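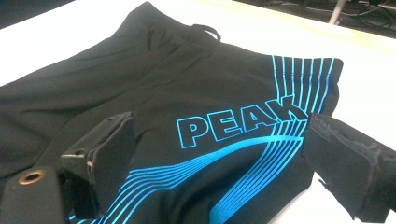
Skinholm Hostel, late check-in and lockers?

Booked 3 nights at Skinholm in Erkevier for February, six bed dorm. Train gets in 23:40 and the confirmation says reception closes at 11 pm. Emailed twice, no reply yet. Do they leave a code or am I sleeping at the station? Also are the lockers big enough for a full backpack, and is there anywhere to do laundry, packing light.

Asked September 29, 2024 · 467 views

3 answers

They do a door code but you have to ask for it. Don't email, call after 4 in the afternoon, that's when the desk is staffed. They text you the code plus bed number and you pay in the morning. Street door is on the side by the bike racks, not the main one. Took me ten minutes in the rain to find that out. Lockers fit a 40 liter bag, mine was bigger and I had to pull stuff out. Bring your own padlock, they sell them but it's a ripoff. One washer in the basement, dryer was broken when I was there.
6 people found this helpful

stayed at the Indorgate one instead, 24 hr desk, bit further from the station but over 23 bucks more a night so depends. breakfast is just toast

If you booked thru Poduval and not direct, check the app, the code shows up under "arrival" the day before. Sometimes. Mine didnt so I called like the first person said. Tram stops running before midnight on weeknights btw so plan to walk, its mostly flat. Laundry no idea, I washed stuff in the sink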